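Two arms, one table: notes from the workshop

May went mostly to the table. I had planned to spend it on software, but I kept losing evenings to small mechanical problems, so I gave in and did the hardware properly.

For anyone who hasn't read the earlier posts: the goal is a pair of small arms that can take groceries and other household packages and sort them into bins. I started it at home on a desk that was too small. In the winter I moved everything to the shared workshop, where there is enough floor to walk all the way around the thing. Nam-gil Woo has the bench next to mine and has been helping with the wiring. The project is called Elomar. It was the name of a folder before it was the name of anything else.

The base is black aluminum extrusion with a wooden top set inside it. One arm sits on the left rail and one on the right. I first had both of them on the back rail, next to each other, and they could share a tool but they could hardly reach the front of the table. Moving them to the sides cost me a Monday and a bag of T-nuts. The reach is much better. The price is that they can now run into each other in the middle, so there is a line of code that makes the second arm wait if the first one is past center. It's crude and it slows everything down.

Bins go along the back. I tried them at the front, and the arms had to fold up too tightly to drop anything in. The orange ones are for small things, the red tray is for boxes.

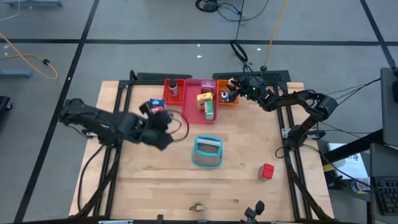
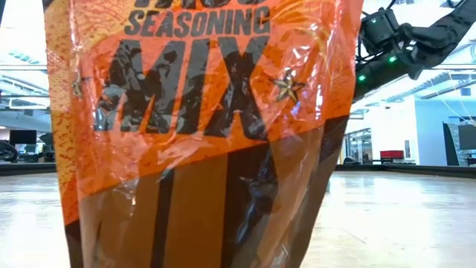 Soft packages are still the hard part. A box has flat sides and a corner to find. A plastic wrapper has creases, and every crease throws a highlight that the detector wants to treat as an edge. I recorded 3967 pick attempts before I sat down and sorted the failures, and the shiny ones made up most of the bad pile. Turning the exposure down helped a little. What helped more was giving up on finding the outline at all and having the gripper aim for the middle of the color patch.

The fingers needed work too. The ones I printed first were hard and smooth, and a wrapped package would slide down as soon as the arm lifted. I glued strips of rubber on the inside. They peel after 300 picks or so, and I haven't found a glue that does better. Tae-yang Yang suggested printing the whole finger in something flexible. I have a spool of it, but it has been jamming my printer and I am not in a mood to fight with that as well.

Closing speed was the other setting I had wrong. I was closing the fingers at 500 in the controller's units, which is fine for a cube and too fast for anything that bulges. At half that, the package has time to settle between the fingers. I should have tried it first.

Wiring. The cable to the right arm kept catching on the rail when the shoulder turned, and one time it pulled the connector far enough out that the arm went limp over the table. I remade that bundle with more slack and tied it down in two places. Nam-gil wants me to put it all in a chain. He is probably right, but a chain is stiff, and these motors are not strong.

The software side, briefly. I am using Plelent for the motor control and my own script on top for the sequence. I looked at Wirkia for the camera calibration and got as far as page 14 of the manual before going back to a printed checkerboard and the method I already knew. If someone has it working with two arms on facing rails, send me your config file, please.

Still to do: a better stop button that I can reach from either side, new rubber on the left fingers, and some way to log which arm made the pick. At the moment the log only says that a pick happened, and I have to go through the video to find out whose it was.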